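From the Handthorpe workroom

The green cloth is up for the winter table. We hung one length as a backdrop and laid another flat in front of it, with the small white pieces from the Maratier box to go on top. Felt shows every mark, so please brush it before you set anything down. 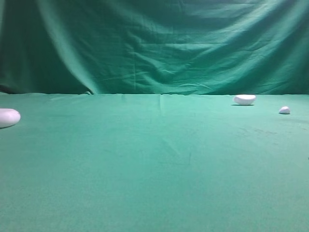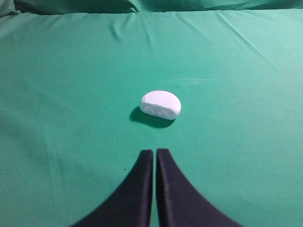
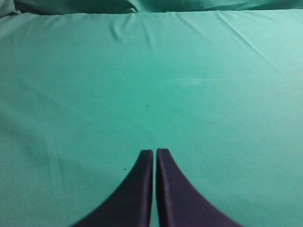 Green cloth on the table, January.

The creases still need attention. A steamer on low works best — keep it moving and do the far side first. Spare cloth is on the Avidden shelf, 2 lengths, both already hemmed. The white pieces go back in the box at the end of the day, wrapped one by one. Setup continues next week, and the room opens at 6.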